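夹爪上的编号与床上的裤子:手持采集作业规范是怎么写出来的

最后更新:二月

打印本文 | 用电子邮件发送

家庭场景的机器人操作数据,过去主要靠遥操作机械臂采集。近两年手持夹爪逐渐成为另一条路线:人握着夹爪直接干活,鱼眼镜头记录过程,机械臂留在实验室。设备轻了,进得了普通卧室和厨房,问题也随之改变。遥操作系统有急停、有限位、有控制器日志,手持夹爪什么都没有,数据质量几乎全部取决于拿着它的人怎么做。

Nesico 的采集规范就是针对这一点写的。规范第一版只有七页,多数条款讲充电和存储卡;现行版本扩充到十一章,其中四章与硬件无关,讲的是入户、着装、动作节奏和废弃记录的处理。主笔 Agathe Coste 此前在 Grosthorpe 做工业机械臂的安全验收。她认为两类工作的差别在于责任落点:工业现场先约束机器,入户采集先约束流程。

规范第二章规定设备标识。每只夹爪的外壳上须贴二维码和可直接读出的编号,两者都要落在镜头视野之内。这样做的好处是,即使元数据文件丢失,仍可从画面本身追溯到设备。标签的朝向不作统一要求,解码程序对旋转不敏感;人工复核时把画面倒过来看即可。标签一旦翘边、污损,应在下一段录制开始前更换,不允许用笔描补。 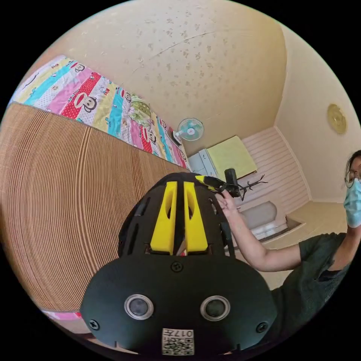 第三章是开机前检查,共六项:镜头表面、外壳螺钉、指垫、扳机行程、剩余电量、时钟同步。指垫一项争议最多。柔性指垫在长期夹持织物后会起毛,摩擦系数随之变化,肉眼不易察觉。规范最终采用了以使用量为准的办法:每副指垫累计夹持 4,000 次后强制更换,不论外观如何。Sotiropoulos 的采集组曾提出按外观判定,理由是更换成本;评审意见认为外观判定在不同人员之间一致性太差,没有采纳。

扳机行程的检查方法是空夹三次,从全开到全闭,观察开度读数是否连续。读数出现跳变的夹爪当场停用。规范特别注明,不得以"多按几下就好了"作为恢复使用的依据。检查时允许另一只手扶持活动部件,但录制开始后手指不得停留在指垫与镜头之间。

入户条款写得比较细。采集人员进门后先与住户确认可拍摄的房间,再确认不可拍摄的物品,证件、药品、带有姓名的信件一律移出。鱼眼镜头视场极宽,天花板、墙面、门外走道都可能入画,只整理台面或床面达不到要求。规范要求以站立位置为中心,对整个房间检查一遍。镜子和关闭的电视屏幕按人像来源处理。

人员入画是另一个难点。双人作业时,同伴的脸部很容易进入宽视场的边缘。规范的立场是不禁止入画,但须满足两个条件:书面同意,以及交付前完成面部脱敏。口罩和眼镜不能代替脱敏,Coste 对这一条没有留例外。手和前臂属于作业内容,原则上保留;手表、首饰可以佩戴,但同一批次内应保持一致,以免在左右手配对时引入干扰。

第五章按任务类别给出动作要求,织物类占了最大篇幅。衣物没有固定形状,同一条裤子每次铺开都不一样,标注人员需要在画面里找到裤腰、裤脚和中线。规范因此规定,折叠任务须从平铺状态开始,裤腿朝向在任务单上写明,允许存在自然褶皱,不得为了画面整齐而反复抚平。 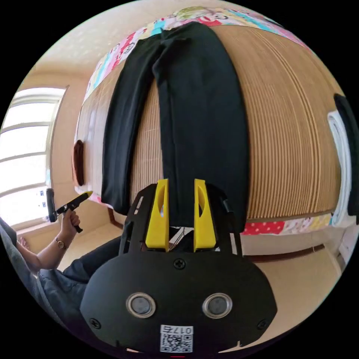
夹持点同样有规定。裤类首选裤脚或裤腰的端部,夹入深度以指垫能完整压住布料为准。夹爪接近布面时应减速,闭合后停顿半秒再提起,停顿段用于后期判断夹持是否成立。双手作业时两只夹爪分别录制,以同步信号对齐;一只手已完成夹持而另一只仍在移动时,先完成的一侧保持不动。单次任务上限为 60 秒,超时的记录不剪短,整段标为超时后归档。

支撑面的影响一度被低估。Ostura 在自家测试中比较过床单、凉席和硬质桌面,发现在带条纹的凉席上,视觉里程计的漂移明显大于其他表面。原因并不复杂:间距均匀的平行纹理会造成特征误匹配,深色衣物本身又提供不了多少可用特征。现行规范没有禁用这类表面,理由是真实家庭里就有,只要求在任务单中登记支撑面类型,并在起始阶段让镜头扫过房间里至少一处非重复纹理的区域,例如带图案的床品或家具边角。

光照条款较为宽松。窗户过曝可以接受,前提是作业区域内的布料边缘仍能分辨。拉窗帘需征得住户同意,且一经拉上,本批次内不再改动。自动曝光是否锁定,各家做法仍不相同,规范仅要求如实记录设置。

关于失败记录,规范的措辞最为强硬:夹空、滑脱、碰翻,一律保留原始文件。采集人员可以加注,不可以删除。早期版本把删除权限放在现场,结果交回来的数据成功率高得可疑,滑脱之后的重新抓取几乎一条都没有,而这恰恰是训练恢复动作所需要的。删除权限现已收归数据管理端,现场人员只能标记,标记须在离开住户之前完成。

目前尚未解决的是跨厂商的一致性。各家夹爪的镜头间距、指垫硬度和扳机传动比都不同,同一套动作要求落到不同硬件上,得到的轨迹并不等价。Coste 的意见是先统一标定记录的格式,暂不统一硬件参数。Sotiropoulos 一方则希望至少把指垫硬度纳入强制项。下一次评审定在周六,议题只有这一条。

打印本文 | 用电子邮件发送

相关文章
鱼眼镜头标定:棋盘格该放多远
入户采集的书面同意书应写明哪些内容
柔性指垫的磨损与更换周期
双手操作数据的时间同步
织物折叠任务的标注口径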